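Rinell Knitwear Notes
@rinellknit
8/2/19

1/ A thread on gauge, fully-fashioned shaping and why two merino golf jumpers with the same size label can measure differently at the chest. Long, and mostly numbers and stitches.

2/ Subject is the Hakance V-neck, our mid-weight golf jumper. Style number 2529. It replaces the Filance, which we stopped knitting in January.

3/ The Filance was cut and sewn. Panels were knitted as rectangles, steamed, laid up, cut to a card and overlocked. Quick to make. The drawback is a bulky seam under the arm, exactly where a golfer's sleeve folds at the top of the backswing.

4/ The Hakance is fully fashioned. Each panel is knitted to shape by moving stitches in at the edge, and the panels are then linked loop to loop. The small marks running down beside the armhole seam are the moved stitches. Some customers have asked if they are faults. They are not.

5/ Needle count across the back panel in a size medium is 234. Add or drop needles to grade up or down. The width after washing depends on stitch length as much as needle count, so both are written on the knitting ticket.

6/ Stitch length is set by the cam. A very small change at the cam gives a visible change in the finished width. We check the first panel off the machine after every yarn lot change and hold the rest until it has been washed, dried flat and measured.

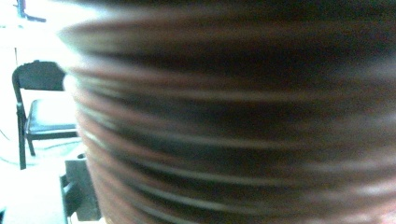

Dark brown, banded.

7/ On yarn. We use a two-fold worsted merino from Hrynyshyn. Worsted means the fibres are combed parallel before spinning, so the short ones are taken out. The result is smoother and pills less than woollen-spun. It also feels slightly cooler in the hand, and a few people dislike that.

8/ Two-fold means two single yarns twisted together in the opposite direction to their own twist. Knit with an unbalanced single and the fabric leans to one side. You will have seen this in cheap jumpers where the side seam has crept round to the front after a few washes.

9/ Dye lots. Dark shades take up more dye and come out a touch firmer than pale ones. Same needles, same cam, same yarn count, and the navy will still knit slightly narrower than the stone. We correct for it at the cam, by shade. The correction table is the most thumbed sheet of paper in the building.

10/ The rib. Welt and cuffs are 2x1, knitted on a finer setting than the body. The Filance used 1x1. The older rib looked neater on the hanger but lost its grip sooner, and a loose welt rides up when the arms go over the shoulder.

11/ Depth of the welt has also changed. It is now 32 rows. Any deeper and it bunches over a belt. Any shallower and it flips up at the front when you bend to tee the ball.

12/ Sleeve. This is where most of the work went. A golf jumper needs a lower sleeve head and a wider upper arm than an office jumper of the same chest. If you take an ordinary set-in sleeve and raise both arms, the whole body lifts with it.

13/ We tried a raglan first. Good movement, poor shoulder line, and the diagonal seam stretched on the leading arm. Then a saddle shoulder, which held its shape and took far too long to link. The final version is a set-in sleeve with a shallow head and the armhole dropped by one fashioning step.

14/ Neck. The V is finished with a double-layer trim linked by hand at the mitre. The point of the V sits slightly higher than on the Filance so that a polo collar stays in place. If you wear it without a collar it will look a bit high. That was a choice and we expect letters.

15/ Washing. Wool cycle, cold, inside out, liquid detergent without enzymes. Dry flat away from heat. Do not hang it wet. The weight of the water pulls the shoulders out, and steaming only gets part of that back.

16/ Measuring. Lay the jumper flat, smooth it without stretching, and measure straight across 15 mm below the armhole seam. Double that for the chest. If you measure at the seam itself the fabric is held by the linking and reads narrow. Most of the sizing complaints we get come from this.

17/ Tolerance is printed on the size chart. If yours is outside it after one wash by the method in post 15, send us the lot number from the inner label and we will replace it. Please do not cut the label out before checking.

18/ Windproof linings, as several people have asked. Not in this style. A lining has to be cut wider than the knit or it restricts the swing, and then it bags at the waist. The lined jumper will be a separate pattern on a heavier gauge.

19/ Colours for the Hakance are navy, stone, bottle green and a mid grey. The grey is a melange, so it is blended in the fibre before spinning and the shade varies slightly from lot to lot.

20/ Old Filance stock is still listed in small and extra large. Repairs on the Filance continue as before, including replacement cuffs, though new cuffs will be in the 2x1 rib.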